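Diary > Allotment > Summer

Onions up, and the water bill

8/17/21

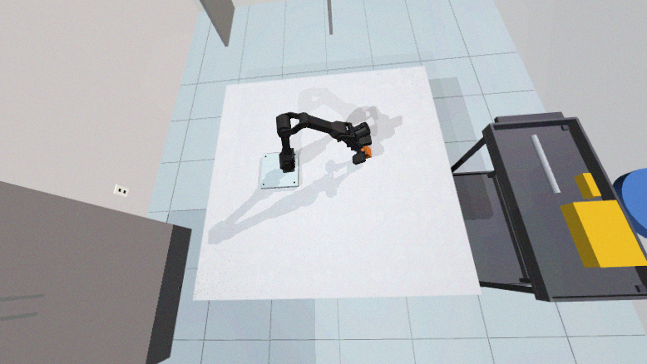

Lifted the last of the onions before breakfast. The red ones have done badly again, most no bigger than a golf ball, but the whites are decent and I have 50 worth stringing. The rest will go into chutney. They are on the rack in the shed with the door wedged open.

The letter about the water came as well. The Tidport site used 2,077 units over the year, up by more than 400, and they want the difference split between the plots. I don't mind paying but I would like the leak by the bottom tank mended first. I rang Arumugam's, who did the pipes last time, and left a message.

Celeste Palma stopped at the gate and gave me a bag of her French beans. She is giving up the far half of her plot in December and asked if I wanted it. I said I would think about it. It is heavy ground and full of bindweed, and I can't keep up with what I have.

Planted out the leeks in the onion bed, two rows, and ran out of string. Blight on the outdoor tomatoes, so I pulled those up and bagged them. Picked 900 grams of blackberries from the back hedge on the way home, weighed on the kitchen scales. Froze half.

Knee sore tonight. Need netting for the sprouts, and jars.

We use cookies to remember your settings. Accept | Manage

Contact | Copyright | Back to top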